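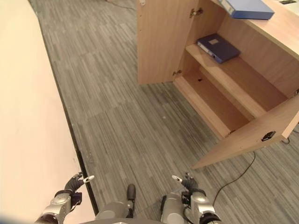
The oak-colored cabinet at the Prulberg office, doors open, with a blue ring binder on the shelf.

Theresia Wyss laughs when I ask how long she has been putting off the cabinets. "Since December," she says, and then she thinks it over and admits it was probably the December before that one.

She runs the front office at Prulberg, and this summer she and her colleague Octavian Olteanu set out to go through every piece of paper the place had kept. They gave themselves 5 weeks -- Theresia would have liked more, but the carpet tiles had just been laid and it seemed silly to roll everything back in the way it was.

"You open the doors and you think, well, it's only a cabinet," she tells me, pouring us both more coffee. "And then you find delivery slips from Zustport, and somebody's birthday card, and you sit down on the floor and read for an hour." They went through 257 folders in the end and kept 62.

I ask about the blue binder. "Oh, that one!" she says. It holds the phone lists, the alarm instructions and the key register, and she likes it lying flat on the middle shelf, where a person can grab it without hunting. Octavian would sooner have it standing up. "We've talked about it more than you'd believe," he says from the next desk, quite cheerfully.

The doors get left open a good deal, to let the wood smell out, and Theresia has bumped her shin on the right one twice. She still has the archive boxes from the Mackay years to sort, and she hopes to start on those after her vacation.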